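4.2 Plain surfaces and the colour of a room

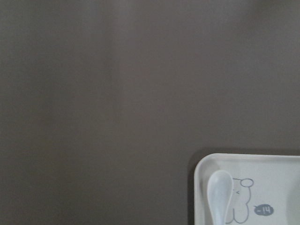 The second strand of our work deals with what people call "no colour": the taupes, putties and soft browns that make up so much of the inside of ordinary homes. We had expected this to be the dull part of the study. It became the part we talked about most, and we think it deserves far more attention than it has had from people who write about colour at home!

Our survey covered 383 households in Eldale and Gronow, two towns of similar age but with very different housing. Each household was asked to name the colour of its largest plain surface (a wall, a floor, a table top, whatever they felt came first) and then to pick the nearest match from a printed card of 65 swatches. The gap between the two answers was wonderful. People who had said "grey" chose swatches with a clear brown or pink lean. People who had said "brown" often chose something paler and cooler than the word suggests. Those who wrote "beige" spread themselves over more of the card than any other group, and several added notes in the margin to tell us that none of the swatches was quite right.

Figure 3. A matte grey-brown surface with a faint warm cast. The tone shifts gently from left to right, with a softly lighter band left of centre and a darker area towards the left side. A white plastic tray is partly visible at lower right.

Small shifts in tone like these matter a great deal for the matching task. A matte finish scatters light in many directions, so it gives the eye few bright reflections to hold on to, and a slow change from lighter to darker is easily read as one even colour. Hold a swatch card against different parts of the same wall, though, and the best match may move by a step or even two. We asked for a single match in the first round, which in hindsight was a mistake. In the second round, carried out in February, we asked each household to repeat the match in 5 places on the same surface. The answers were much richer, and so were the comments that came with them.

White objects make the question more interesting still. A neutral that looks grey when it fills the view can look plainly warm once something white is set beside it. Many of our households had found this out for themselves when they painted a skirting board or bought a new set of shelves, and they described it with real feeling. One householder in Gronow wrote that her hall had "gone pink overnight". The paint had not been touched. We would love to see this effect studied in lived-in rooms, with all their clutter and changing daylight, as well as under the steady lamps of a test booth.

The names printed on paint tins were less helpful than we had hoped. We gathered 2000 of them from trade lists, among them the full Nestuveo and Stasidia ranges, and sorted them by the kind of thing they refer to. Stones, animals, foods and weather fill most of the list for the neutrals. Two names drawn from the same kind of thing were hardly ever close in colour, and "mushroom" alone turned up on tins that sat at opposite ends of our card. We return to the naming lists in section 5, where they are set beside the words that the households chose for themselves.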